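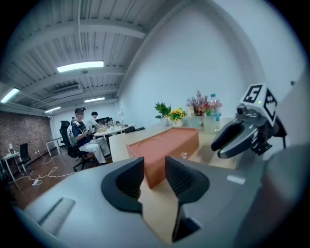
Fig. 1. The table on the first afternoon, orange box in place, plants and flowers along the wall.

Making Room for a Box: A Project Report on One Shared Table

October 10, 2018

So my project started with a complaint, which I guess is how a lot of projects start. I was sitting at the long table in our study room trying to open a box, and there was no good way to do it. My elbow was in the flowers, my notebook was on my knees, and the lid had nowhere to go. I went home and wrote "the table is doing too many jobs" in my notes, and that turned into my topic for the term.

The assignment was to pick one everyday surface, look at how it gets used, change something small, and write up what changed. We had a budget of 30 dollars and a limit of 2,000 words (I am well under, sorry, I talk better than I write). I named my project Usuretti, which doesn't mean anything. I needed a folder name and liked the sound of it!

The table

It's a light, pale beige rectangular table on a light gray metal frame, pushed up so one long side runs against a white wall. Everybody loves the wall side. If you put something there it stays there forever. Plants, flowers, a vase, dried branches, mugs, water bottles, they all end up in a line along the wall and the line slowly gets fatter. By July it had eaten a third of the width, and that was with people being careful.

I like the plants, I want to say that early on. My first draft plan was called "clear the table" and my classmates hated it, and they were right. The room in Jacobs Hall is pretty plain and the flowers are the only thing that makes you want to sit in it. So the question became how little I could move and still have a decent spot for working on a box.

The box

For the box I used a rectangular one with a lid, orange going toward brown (the color on the shelf tag was "terracotta" and I think that's fair). I bought it at Skestenent, the housewares place by the bus stop, and it took a good chunk of my budget. I wanted something bright so I could find it fast in my photos. A beige box on a beige table would have been a nightmare.

My activity was simple. Sit down, pull the box toward you, take off the lid, put the lid someplace, take things out, put them back, close it. I did it again and again on different days and wrote down what annoyed me. I also got people from my section to try it and just talk out loud while they did.

What I wrote down

The lid was the big one. People think about the box and forget that the lid needs a place too. Almost everyone put it on the wall side, half leaning on a pot, and then had to reach over the open box to get it back. A couple of people put it in their lap. One person put it on the floor and then rolled a chair into it, which gave me my only real accident of the project (the lid was fine).

The second thing was small stuff. Whatever came out of the box first got set down right beside it, and then the box got turned and bumped into it. I do this too. I have it in my notes from my own tries, the same sentence on four different days, "moved box, hit the little thing."

The third thing I didn't expect, and it was drinks. A mug near the edge makes people slow down and go around it in this big careful curve. Even an empty mug. I tried it with and without, and people sat differently. With the mug on their right they pushed the box left and ended up working with their arms crossed over. 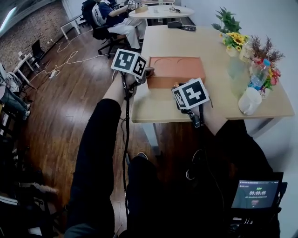 Fig. 2. Box in the center of the table, with the sunflowers, vase, water bottle and white mug grouped along the wall side.

What I changed

My first try was a tray. I got a long thin one and tried to fit all the wall things in it. It looked great for one day. Then the tray turned into an invitation and people put more in it, so I took it back.

Second try was tape. I ran a strip of felt tape called Flanell down the length of the table, marking off the wall side. Plants and drinks on that side, work on the other. No sign, no rules, I just stuck it down and left. It worked way better than I thought it would! People parked their bottles behind it without being asked. Sometimes a mug still crept up to the front corner, but I could live with that.

Third thing, I moved the starting spot for the box to the center and started using the little white round table past the far end as overflow. It holds a cup and a few small things just fine, and that takes pressure off the main one. I wish I had noticed it earlier. It had been there the whole time and I had been walking around it.

Was it better?

I think so, but I have to be fair about it. I didn't time anyone, and the people who tried it last had also tried it first, so they were better at the box by then. What I can say is that the lid mostly ended up on the table and the complaining went down. The person with the rolling chair said it was "fine now," and from that person I'll take it.

Things I would do differently

Take a photo every day from the same spot. Mine are from all over the place and it made comparing them hard. Pick a second box, a taller one, because a low box forgives a lot. Ask the people who water the plants before taping anything down (I asked after, they were nice about it, but still).

I'd also like to try the same thing on the tables downstairs, where there are no plants at all, and see what fills up the wall side there. My bet is chargers.

The tape is still down as of this week. One end is starting to curl, and I have enough left on the roll to redo it.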